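Minutes of the Product Review Meeting, Household Cleaning Division

**Lirkance Home Care, Stedport office**
**Held on Tuesday at 9:30 a.m., second floor meeting room**

Present: Head of Division (chair), Formulation Manager, Packaging Manager, Regulatory Affairs Officer, Sales Manager (Retail), Sales Manager (Trade), Customer Service Supervisor, Plant Manager (Adams). Minutes were taken by the Division Secretary.

Apologies: Purchasing Manager. A written report was received and is covered under item 5.

## 1. Minutes of the previous meeting

The minutes of the previous meeting were approved with one correction. Under item 4, "limescale remover" should read "bathroom descaler." The two are separate stock lines and the descaler is the one on hold.

## 2. Matters arising

2.1 The revised safety data sheet for the oven cleaner has been issued to all trade customers. Two distributors have not yet confirmed receipt. The Sales Manager (Trade) will contact them again.

2.2 The leaking trigger heads reported in the spring were traced to a single delivery. The remaining stock from that delivery has been returned to the supplier and credit has been received.

2.3 The request for a second label printer at the Adams plant was not discussed at the last budget review. It is carried forward.

## 3. Pandwood floor cleaner: reformulation

3.1 The Formulation Manager reported on the revised Pandwood floor cleaner for sealed hardwood. The current product performs well on soil removal but has drawn steady complaints of a dull film after repeated use. The complaints come mostly from households that mop more than once a week, and from customers using more than the stated dose.

3.2 The revised formula lowers the level of surfactant and replaces the present wax emulsion with a lighter one. Panels cleaned repeatedly with the revised formula showed less film than panels cleaned with the current product. Removal of greasy soil was slightly weaker on the first pass and equal on the second.

3.3 The Sales Manager (Retail) asked whether the weaker first pass would be noticed in kitchens. The Formulation Manager replied that it might be, on floors near a stove, and that the label could advise leaving the solution in place for a short time before mopping. The Customer Service Supervisor doubted that many customers would follow such advice, and asked that it appear on the front panel if it is to be relied on.

3.4 The fragrance was discussed. The cedar note in the current product is well liked and will be kept. The proposed citrus version was judged too close to the existing kitchen spray and will not be taken further.

3.5 The Regulatory Affairs Officer noted that the change of preservative requires a new allergen statement on the back label. Artwork cannot be released until the wording has been approved.

**Agreed:** The revised formula will go forward to a home-use trial in 40 households. Half will receive the current product and half the revised product, in plain bottles.

**Action:** Formulation Manager to prepare trial stock. Customer Service Supervisor to draft the household questionnaire.

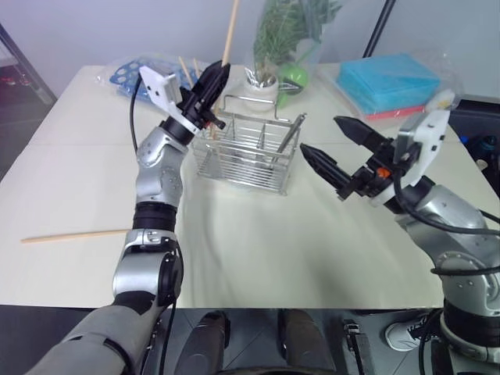
## 4. Dilution instructions

4.1 The Customer Service Supervisor presented a summary of calls concerning dilution. A total of 245 calls and messages were logged in the period. The most frequent question was how much cleaner to use in a bucket whose size the customer does not know.

4.2 The present label gives the dose in fluid ounces per gallon. It was agreed that this is correct but not easy to follow. The Packaging Manager showed a cap with a molded fill line. One cap filled to the line would treat one gallon of warm water.

4.3 The Plant Manager asked that the cap thread remain unchanged so that the Adams filling line would not need new capping heads. The Packaging Manager confirmed that the thread is the same, but the cap is taller and would affect the number of bottles per case layer. The case drawing will have to be checked before any order is placed.

4.4 The Sales Manager (Trade) stated that janitorial customers use dispensing pumps and have no use for a measuring cap. The trade size will therefore keep its present closure.

4.5 There was a longer discussion of the wording "no rinsing needed." The Regulatory Affairs Officer considers the claim acceptable at the stated dose. The Customer Service Supervisor observed that customers with film complaints had in most cases doubled the dose and had not rinsed. The meeting preferred "no rinsing needed when used as directed," with the dose printed directly beneath it.

**Agreed:** The retail size will move to the fill-line cap, subject to the case drawing. The claim will be reworded as above.

**Action:** Packaging Manager to check the case drawing with the Adams plant. Regulatory Affairs Officer to approve the final wording.

## 5. Raw materials and packaging supply

5.1 The Purchasing Manager's written report was taken as read. The supply of clear bottles is secure. The white spray triggers remain on extended lead time, and the report recommended placing the next order by the end of April.

5.2 The price of the present wax emulsion is expected to rise at the next contract date. The Formulation Manager noted that this adds weight to the case for the revised Pandwood formula, although the lighter emulsion has only one approved supplier at present. The meeting asked that a second supplier be identified before launch.

5.3 The report also raised the matter of recycled content in the bottles. Samples from the bottle supplier have a slight gray tint. Opinion was divided. The Sales Manager (Retail) felt that the tint would be read as a dirty bottle, which is unfortunate on a cleaning product. The Packaging Manager suggested that a larger sleeve would cover most of the tinted area. 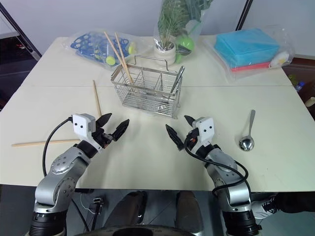

The chair asked for both options to be costed, the larger sleeve with the tinted bottle and the present sleeve with the clear bottle, so that a decision can be made on figures at the next meeting. No samples are to be shown to retail buyers before then.

5.4 The Plant Manager reported that pallets from one carrier have been arriving at Adams with broken stretch wrap. No product has been lost. The carrier has been notified in writing.

**Action:** Purchasing Manager to seek a second emulsion supplier and to place the trigger order. Packaging Manager to obtain costs for both bottle options.

## 6. Refill pouches

6.1 The Sales Manager (Retail) reported that two grocery customers have asked for a refill pouch for the kitchen spray. Both would expect the pouch to sell for 20 percent less per ounce than the bottle.

6.2 The Plant Manager advised that the Adams plant cannot fill pouches on existing equipment. The work would have to go to a contract filler, at least for the first season. Freight from the filler would need to be included in any cost estimate.

6.3 The Formulation Manager raised the question of storage. The kitchen spray contains a small amount of solvent, and the pouch film would need to be tested for swelling and for loss of fragrance. Shelf tests at raised temperature take several weeks and should begin before any commitment is made to a customer.

6.4 The Customer Service Supervisor asked that the pouch be clearly marked as a cleaning product, with a closure that a child cannot easily open. The Regulatory Affairs Officer supported this and will advise on closures.

**Agreed:** Shelf testing may begin. No launch date will be given to customers at this stage.

## 7. Customer complaints, other products

7.1 Stainless steel polish: a small number of complaints of streaking. The batches concerned were within specification. Customers will be advised to apply the polish to the cloth and to wipe with the grain.

7.2 Laundry stain remover: one complaint of color loss on a dyed cotton garment. The garment has been returned for examination. The label already instructs the user to test on a hidden area.

7.3 Bathroom descaler: remains on hold pending the new closure. Stock in the Stedport warehouse is not to be released under any circumstances without written approval from the Head of Division.

## 8. Any other business

8.1 The Sales Manager (Trade) asked that the retained sample cabinet be kept locked. Several bottles have been removed without being signed out. The Division Secretary will arrange for a new sign-out sheet.

8.2 The Formulation Manager reminded members that requests for laboratory time must be submitted on the standard form. Requests by telephone will no longer be accepted.

8.3 The label printer at the Adams plant (see 2.3) will be placed on the agenda of the next budget review.

## 9. Next meeting

The next meeting will be held at the Adams plant, starting at 10:00 a.m. Papers should reach the Division Secretary 2 working days in advance. Members who wish to see the filling line before the meeting should inform the Plant Manager, and should bring safety shoes.

The meeting closed at 11:50 a.m.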